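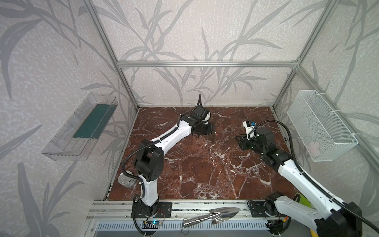

Omerholm audio archive: update on the tape transfers

The first batch of reel recordings from the Pidlow store has now been transferred. It came to 200 tapes, mostly spoken word, with a few evenings of dance band music. The full catalogue lists 2699 items, so the work will run well past March.

Many of the reels have a steady mains hum, and the older ones lose a good deal at the top end. We keep an untouched copy of every transfer and do all the cleaning on a second file. For the hum we use a set of narrow filters. Hiss is treated lightly, as heavy noise reduction leaves voices sounding thin and watery. Clicks are taken out by hand where there are only a few.

Segers has supplied a new version of its restoration software, which handles speed drift better than the last one. A reel recorded at the Dralau harbour fair used to wander by almost 8 per cent in pitch and now holds steady from start to finish.

The listening page has 20 cleaned recordings on it, each with the original alongside. Members who would like a copy of a particular tape should send us the catalogue number by 8th December. Requests after that will go into the spring list.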